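Clomum statements set, readme

Text of statements made by delegations at the Clomum regional assembly, plus the right-of-reply bits where we could get them. Put together by Vaughn Mercado for the Bozkurt desk. Last touched 2nd December.

What's in it

674 statements, one plain text file each. 115 of them are rights of reply, kept in their own folder. Index file gives speaker's delegation, agenda item, session number and original language. No speaker names in the index, only in the text itself where the delegation put them there.

Most came from the paper copies handed out at the door. Older sessions typed up from the bound sets, newer ones from what delegations emailed in. Where the two differ we kept the version as delivered, and the other one sits next to it with _alt on the end.

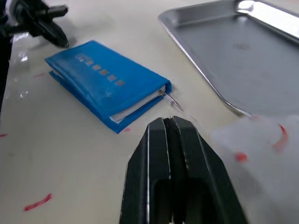
Languages

English and French mainly. Some Spanish. Translations are the secretariat's unless the index says "own", in which case I did it in a rush and you should check before quoting.

Known problems

- Session 30 is missing the whole afternoon debate on fisheries. Asked twice, no reply yet.
- Flestidis and Minasent swapped speaking slots in June and the index still has the old order. Will fix.
- Joint statements are filed under whoever read them out. The co-sponsors are in the last column, seperated by semicolons.
- Anything over 200 lines got split in two by the old script. Parts are marked a and b. Join them before counting words.
- Accents are broken in a few of the French files, mostly capital letters.
- Explanations of vote are mixed in with ordinary statements. No field for it, sorry. Search for "explanation" and you'll catch most.

Using it

Fine for teaching, research, press. Cite the delegation and session, then this set. Don't treat it as the offical record, the secretariat holds that and it wins if the two disagree.

Please don't use it to rank delegations by how often they spoke. Coverage is too patchy and small missions often hand in nothing on paper.

Corrections

Send to Vaughn at the Bozkurt desk with the file name and line. Scans of the page help a lot. Next update once the fisheries debate turns up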